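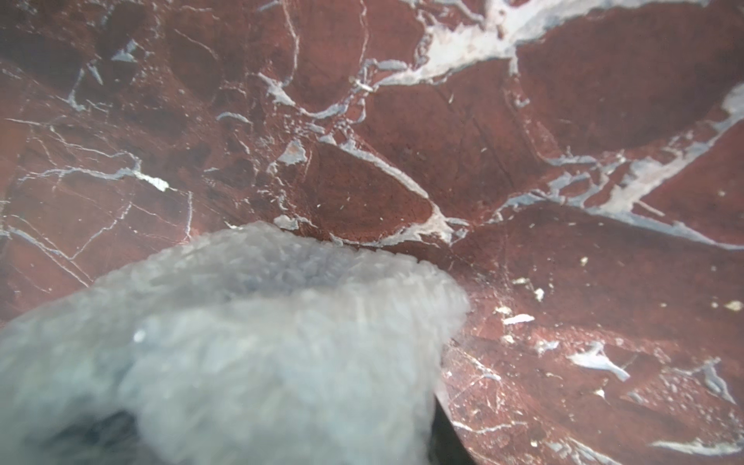
*Marble look in deep red, folds and all.*

## Does a "surface refresh" pay for itself?

Several readers in Cladden have sent us the same flyer this month. It comes from Trendesby, it's printed on very nice paper, and it says that a "full surface refresh" of a kitchen and hallway will add more to the price of your home than it costs. The package is $3480. For that you get new wall coverings, a stone-look finish on the counters, and a visit from a color adviser.

We asked for the evidence. Trendesby sent a two-page summary of a survey of 88 homes in and near Pralidby, all sold after a refresh. The average seller, it says, was "very satisfied with the outcome." That is a nice thing to hear, but satisfaction isn't a sale price. The summary gives no asking prices and no selling prices, and it has no comparison with similar homes that were left alone. If every house on the street went up over the same period, a house with new wallpaper went up too.

We wrote back to ask for the sale figures and were told they were "held by a partner." We asked which partner. At the time of writing we're still waiting. 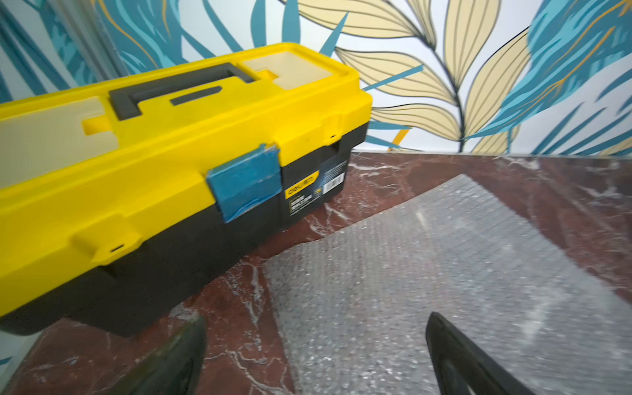 There is also the matter of who answered. The survey went out to customers who had already left a review on the company's own site. People who peeled the stuff off in a temper and moved on were unlikely to be on that list. A fair survey would start with every job done in a given period and chase up all of them, including the ones that went badly.

Then there's the guarantee. The flyer says 10 years in large type. The terms, which you have to ask for, cover "manufacturing faults in the material." Lifting edges and bubbles are put down to the condition of the wall or counter underneath, and that's your problem. So is steam, so is sunlight, and so is any cleaning product that isn't on the approved list. We had trouble thinking of a way a counter film could fail in a normal kitchen that the guarantee would pay for. A call-out to have an edge pressed back down is $273, and the fee isn't refunded if the inspector decides you boiled too much pasta.

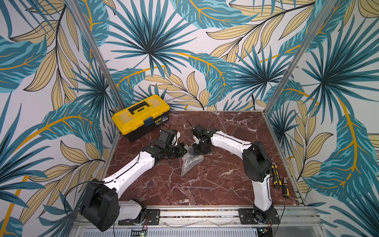 ### What about doing it yourself?

The cheaper route is to buy rolls and do the job over a few evenings. Manalastas, the discount store out by the Pralidby bypass, sells stone-look film and patterned wallpaper at a fraction of the package price. We have no quarrel with that. If you like it, and you plan to live with it, put it up.

We do have doubts about the sign over the aisle, which says "Sell Faster, Sell Higher." It gives no source at all. The store told us it was "general industry knowledge," and that usually means somebody read it on another sign.
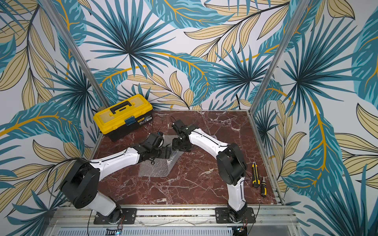 Taste is the part these claims skip over. An average can't tell you whether the next buyer will want what you picked, and the bolder the choice, the bigger the gamble. Teal palm fronds and tan leaves on three walls, over a dark red-brown marble-pattern floor, could be the thing that makes one person sign and sends the next one straight back to the car. A strong pattern also has to be matched where the walls meet, and a buyer who spots a bad join may start wondering about the plumbing.

If you're thinking of selling, ask two or three local agents what they would change, and ask them separately. Get any promise about added value in writing, with the addresses and prices it's based on. Ask for the guarantee terms before you pay a deposit, and read the exclusions first.

Trendesby's offer closes at the end of July, according to the flyer. The one we were sent in spring said it closed at the end of April.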